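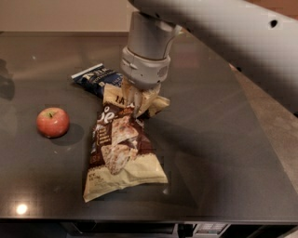

*Snack bags on the packing table, Altholm site.*

## Snack packing: small bags above or below the large ones?

**altholm_stores** wrote:

Members are asked to comment on the packing order for mixed snack cartons before the February revision of the guide. The current text places large bags flat on the bottom and small bags on top. Our site packs 52 cartons per delivery, and we continue to receive notes from Munano about crushed crackers in the bottom layer.

We propose that large bags stand upright along the long side of the carton, with small bags filling the remaining space.

**munano_receiving** replied:

We support a change. Of the last 7 cartons opened here, 4 had broken product in the large bags. The small bags were creased but otherwise acceptable. A creased bag can still go on the shelf — a bag of crumbs cannot.

**koster_desk** replied:

We must disagree with the proposal as written. Standing a large bag upright puts its weight on the bottom seam, and the contents settle into one end. Koster tried this with the Wakel cartons and returned to flat packing.

It would be more useful to limit the number of layers. Our limit is 5, including the small bags.

**altholm_stores** replied:

> Our limit is 5, including the small bags.

Is that limit written down anywhere? The guide does not mention layers at all. Please also confirm whether your cartons are the tall or the shallow type.

**koster_desk** replied:

Shallow. The limit is on the sheet taped inside our supply cabinet and has not been submitted for the guide. We can send the wording.

**wakel_packing** replied:

For the record, the Wakel cartons mentioned above were the tall type, and they were not full. Upright bags will slump in any carton with empty space. That trial should not be used against the proposal.

We would also ask that packers stop folding small bags to fit the corners. The print becomes hard to read, and receiving staff have to flatten each bag to sort it by flavor.

**munano_receiving** replied:

Agreed on folding. We have no preference between upright and flat, provided that nothing heavy is placed over the crackers.

**altholm_stores** replied:

Thank you. The draft will state that small bags are not to be folded. The layer limit will be added for shallow cartons once Koster sends its wording. Upright packing remains open for the tall type — further comments may be posted below.

**koster_desk** replied:

Wording sent. Our objection to upright packing stands for both types.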